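Small Maker Costings: read me first

Last touched Wed 21 November, by Rajkumari Tomar

Hello! If you've downloaded the folder, thank you, and please read this before you open the big file. It covers what's in there, where the numbers came from and which bits I'd trust with my own money (most of them, but keep reading).

What it is

A set of price and cost records from very small businesses in and near Clarnivcombe, mostly people making things at home or in a rented unit and selling them at markets or online. I started it when I was trying to set prices for my own little shop and couldn't find any figures from firms my size. Everything out there seemed to be written for people with a finance department! So I asked the other stallholders, and they were far more open than I'd expected, and it grew from there.

There are 920 rows. Each row is one product from one business, with what it cost to make, what it sold for and how long it took. 80 businesses sent me something, though a few only sent a couple of products and one very keen candle maker sent her entire range, including the ones she's stopped making.

What's in the folder

costings.csv is the main file, and the one you probably want.
businesses.csv has one line per business, with the trade, the year it began trading and whether it's full time or a sideline.
notes.txt is my running list of oddities. It's messy. Sorry.
marty.py is a small script that works out margins and flags rows that look wrong. It's named after my old van, which also used to flag things that looked wrong.

The columns

business_id: a made-up code, so you can match rows to the other file
product_type: my own wording, so "serving board" and "chopping board" might be the same thing
materials_cost: pounds, per item, before any waste
waste_pct: what the maker reckons they lose in offcuts, breakages and duds
hours: hands-on time only, so no drying or waiting
sale_price: pounds, what the customer paid, postage left out
channel: market, online, shop or trade
fee_paid: card and platform fees, blank if they didn't know

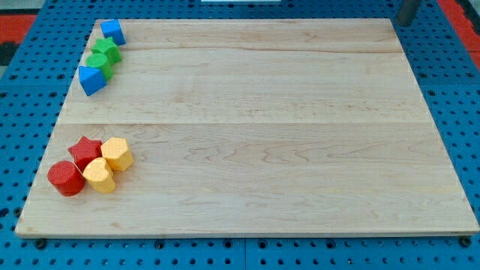
Waste is the column that gets me the most emails, so I'll go on about it for a bit. Plenty of people put zero, and I've left it at zero where that's what they told me, but I don't believe it and neither should you. Anything put together from several pieces is where it bites. Take a board like the one in the photo, with the seams showing where the strips are joined: you pay for the timber as you bought it, and you only get to sell what's left after cutting, trimming and sanding, and then there's glue on top. If you're costing something like that for yourself, put in a real figure, even a guess, and see what it does to your margin. Mine dropped by 7 points in one afternoon and I had to go and have a biscuit.

How I collected it

By form, mostly, and a fair few by sitting down with someone and a shoebox of receipts. The form is a Provetti one and it had a fault in April that swapped hours and minutes for a while. I've fixed the rows I could check with the maker. The 15 I couldn't check are marked "april" in the flag column, and the script skips them unless you tell it otherwise.

Things to watch out for

Nearly everyone underpays themselves. If you work out an hourly rate from these numbers you'll get some gloomy answers, and they're real, so please don't "correct" them.

VAT is a muddle. Most of the businesses aren't registered, and for the ones that are, I've taken it off the sale price. If you spot one I've missed, shout.

Food is thin. I've got jam, fudge and one man with pickles, and I wouldn't set a price from that.

Trade prices are what the maker received, so don't compare them with market prices unless you've read the channel column first (I did exactly this in a talk, in front of people).

Using it

Use it for your own pricing, teaching, a talk, whatever you like. Please don't try to work out who anyone is. Some of the trades have a single maker in them and it wouldn't be hard, but they trusted me with it. If you publish something, a mention would be lovely, and so would a link so I can send it round to everybody who took part.

It all opens fine in a normal spreadsheet. If you keep your books in Brelix, import costings.csv as plain text first or it turns half the business codes into dates. I've no idea why.

Still to do

Packaging costs, which I left off the first form and have regretted ever since. Stall fees too, once I've worked out how to split them fairly across a day's sales. If you'd like to add your own products, there's a blank row at the bottom of notes.txt to copy, and my email's in there as well.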